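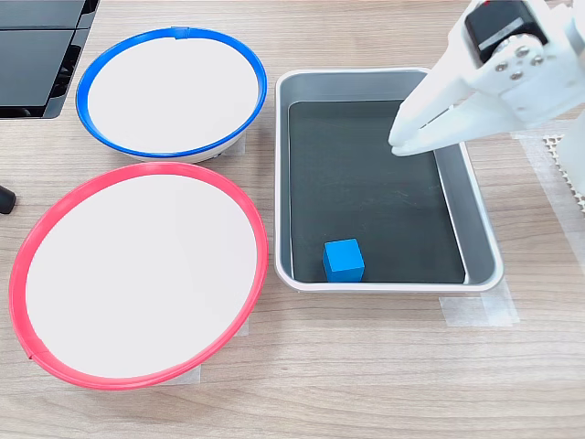 Kodonitz Shared Tableware Program
Frequently Asked Questions
Last updated Jul 9, 2020

The following questions are those most often received from participants in the Kodonitz Shared Tableware Program. Participants are asked to read this page before contacting the program office.

General

Which items does the program lend?
The standard set consists of white serving bowls with colored rims and rectangular metal trays. Flatware, drinking glasses and linens are not part of the program and must be supplied by the borrower.

Who may borrow?
Any resident, household, school or nonprofit group registered with the Kodonitz office may borrow. Commercial caterers are not eligible. A registered group must name one adult who will sign for the set at pickup and at return.

How long may a set be kept?
The standard loan period is 14 days. One extension may be granted if no other borrower has reserved the set. Requests for an extension must reach the office before the original period ends.

Is there a charge?
There is no rental charge. Replacement costs apply to lost or damaged items and are listed on the loan form.

Rim colors

What do the rim colors mean?
The program uses the rim color to separate foods. Bowls with a blue rim are for dishes prepared without meat, fish or nuts. Bowls with a red rim are for all other dishes. The colors do not indicate size, age or quality.

Our group does not need to separate foods. May we use the bowls in any way we like?
No. The next borrower relies on the separation, and the office cannot confirm how a bowl was used once it has been returned. A group that serves only one kind of food may request bowls in a single color, subject to availability.

There is a small seam in the colored rim. Is the bowl damaged?
A small joint where the ends of the band meet is normal and does not need to be reported. A bowl should be set aside and reported if the band has lifted, if it moves when pressed with a thumb, or if food has become trapped beneath it.

May labels be attached to the rim?
Please do not attach labels to the rim or to the inside of a bowl. Where a label is needed, a place card next to the bowl is preferred.

Setting the table

How should bowls and trays be arranged?
Bowls should stand together on one side of the table and the tray on the other, with enough space between them for a serving spoon to be laid down. On narrow tables, the tray should be turned so that its long side runs from the server toward the guests. The office recommends no more than 2 bowls beside each tray.

May tape be used to mark positions on the table?
Yes. A short strip of clear tape on the tabletop is an acceptable way to show where a bowl belongs, and several regular groups set up their buffets in this manner. Tape should be placed on the table only -- never on the bowls or trays. Borrowers who use the tables at Kuvham Hall must remove all tape before leaving. On wood surfaces, the tape should be lifted slowly and along the grain.

Is a tablecloth required?
A tablecloth is optional. Hot trays must be placed on a heatproof mat whether or not a cloth is used.

May electrical equipment share the table?
Equipment and cables should be kept to the edge of the table, away from any dish that contains liquid.

Using the trays

Are the trays suitable for the oven?
Trays are lent for serving and for holding baked goods. They should not be used in an oven, on a burner or under a broiler unless the loan form states otherwise.

The floor of our tray shows scuffs and smudges. Should it be exchanged?
Light scuffs on the dark interior are the result of ordinary use and do not affect the tray. Smudges can usually be removed with warm water and a soft cloth. A tray should be exchanged if the surface is flaking or if a fingernail catches on a scratch.

Which utensils may be used?
Wood, nylon and silicone utensils are permitted. Food should not be cut in the tray.

Cleaning and return

How should the items be washed?
All items are to be washed by hand in warm water with mild dish soap and dried with a clean towel. The rims should be wiped separately, with attention to the joint. Dishwashers, steel wool and bleach must not be used.

How should the items be packed?
Bowls may be stacked in groups of up to six, with a paper sheet between each bowl. Red and blue rims should be stacked separately. Trays travel flat, with nothing placed inside them. The Susutex carrying bag issued with each set should be returned dry and empty.

Where are sets returned?
Sets are returned to the Kodonitz office or to the Aidoo Street collection point. Items may not be left outside either location when it is closed.

What happens if something is broken?
Please report the damage at return and bring the item with you where it is safe to do so. Borrowers should not attempt to glue a rim or straighten a bent tray. The office will assess the item and send a written notice of any amount due -- normally within 2 weeks.

May two groups share one set?
Two groups may share a set for a joint event. The group that signed the loan form remains responsible for every item until the set has been checked in.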